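From my kitchen: the year of soup

Back in March I told you all I was going to stop buying lunch and make one big pot of soup every weekend instead. A few of you wrote to bet against me (hi, Dede!). Well, I've missed two weekends in all that time, and for one of them I was at my sister's wedding, so I'm not counting it.

What got me going was a bag of split peas that had been living behind the flour for longer than I want to say. I cooked them with an onion, a carrot and the end of a ham, and it was so good that I ate it three days running and was sorry when it was gone.
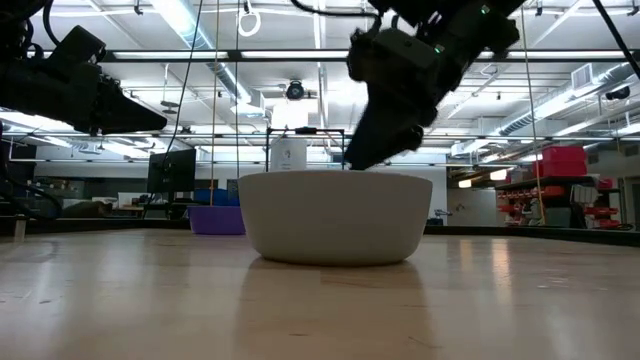 After that I got a little carried away. Hanane Ait Ali, who some of you met at the spring swap, gave me her lentil soup with cumin and lemon, and I now make it more than anything else. You squeeze the lemon in at the very end, off the heat, and use more than you think. I've also made a beet soup that turned my wooden spoon pink for good, and a cauliflower one that I can't recommend to anybody.

A few things I do now that I didn't do in March:

Salt the onions as soon as they hit the pot. They go soft faster and don't catch.

Keep cheese rinds in the freezer and drop one in with the beans.

Let the pot cool a bit before you blend it. I still have a splash mark on the ceiling from the squash.

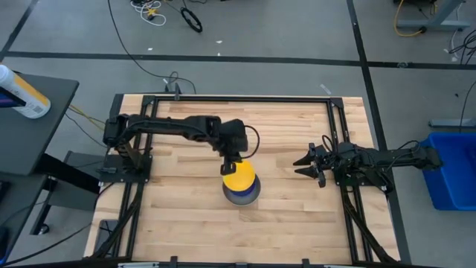 What you told me

Lots of mail about stock last time! Marianna Adamczyk saves her potato water and swears by it. Kristof Martens says cubes are fine and everyone should calm down, and I'm with Kristof on a Tuesday night. Agnese sent a long note on sour rye soup, and I'm going to try it as soon as I have a starter that's alive.
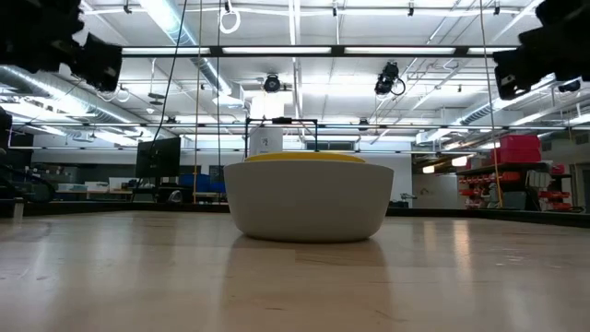
Several of you asked about freezing. Anything with lentils or beans freezes beautifully, and I thaw it overnight in the fridge. Potatoes go grainy on me, and noodles turn to paste, so I cook those fresh and add them when I reheat. Cream goes in at the end too.

The fall soup swap is on 4th September at my place, from noon. Bring a quart of something and an empty jar to take some home in. I'll do the lentil, and there will be bread if my oven behaves. If you're bringing anything with nuts, please put a label on it!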